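Cell minder wanted, teardown bench — Mokari, Flulska site
Posted 1/22/19

We need a person to look after one robot arm. One arm, one bench, old desktop PCs lying on their side with the panel off. You keep it running, you fix it when it stops, you write down what you did. Part time to begin with, could grow.

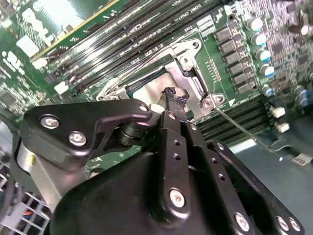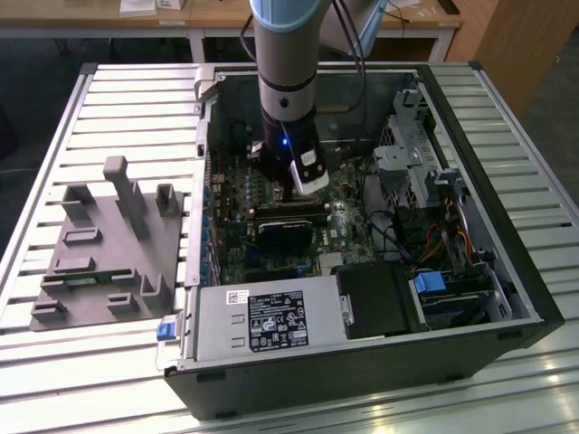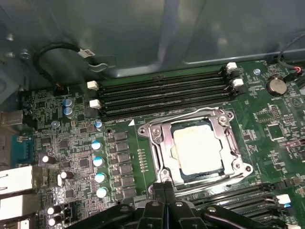
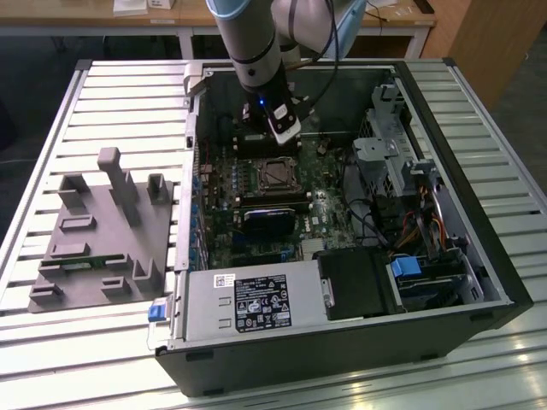
Motherboard work on the bench, two views from the wrist and two from the side.

Saturnino Aguirre would add that the pads are half the job. He had the cell before and his handover note says it plainly: people apply because they like programming arms, then find that most mornings are spent on fingers, screws and cable slack, and if that sounds dull they should save themselves the bus fare. He also says check the wrist camera mount first whenever picks start landing to one side. Don't touch the code until you have.

Fair enough. So, the actual work:

Start of shift. Home the arm, check the fingers open and close evenly, look over the finger screws and nip up any that have backed out. Wipe the camera lens. Run the cable through full wrist travel by hand-jog and watch for it snagging.

Pads. The fibre pads used for wiping old thermal paste off processors wear and fray. Change at 50 wipes, or sooner if there are loose strands. Bag the old ones, don't leave them on the bench. Clean the finger tip before fitting the new one or it won't sit straight.

Fixture plate. It's located off the table slots. If it gets knocked you re-teach the holder positions, memory first. Takes a while, be patient with it. Spare plates are printed upstairs by Begoñe Requena, ask her early as the printer queue is long.

Sockets. The lever and load plate on the processor socket is where most stops happen. You'll need to recover the arm by hand without bending anything. We will show you how, more than once.

Logging. Every stop gets a line in the log — time, what it was doing, what you changed. Short is fine. Blank is not.

Every 100 hours: gripper off, linkage cleaned and checked for play, pivot greased, back on, wrist camera recalibrated. Allow most of an afternoon the first few times.

What we'd like

Steady hands and some history of mending things. Bikes, printers, tills, whatever. You have opened up a PC before and know what static does to a board. Comfortable with a teach pendant or willing to learn on ours. Python is nice to have, you will mostly be editing positions and speeds in files other people wrote. Written English or Spanish, either is ok for the log.

You don't need a degree. We did ask for one in September and got the wrong people for it.

What you get

Two weeks paid training beside Saturnino before he moves to the Grumano line. 2 days a week after that, daytime, set between us. Tools and wrist straps supplied, also boots if you want them. Pay is on the technician scale, we'll send teh sheet when you write in. Travel to the Solís workshop is paid when a gripper has to go there for repair.

Not remote, sorry. The arm is here.

How to apply

Half a page is plenty. Tell us about something that kept breaking and what you did about it. CV if you have one handy. Mark it for Begoñe Requena, "bench cell", and leave it at the Mokari front desk or use the form on the jobs page. Short chat first, then an hour at the bench with the arm powered down, changing a pad and refitting the camera mount. No trick questions. Bring reading glasses if you use them, the screws are small.

We'll reply to everyone, might be slow tho.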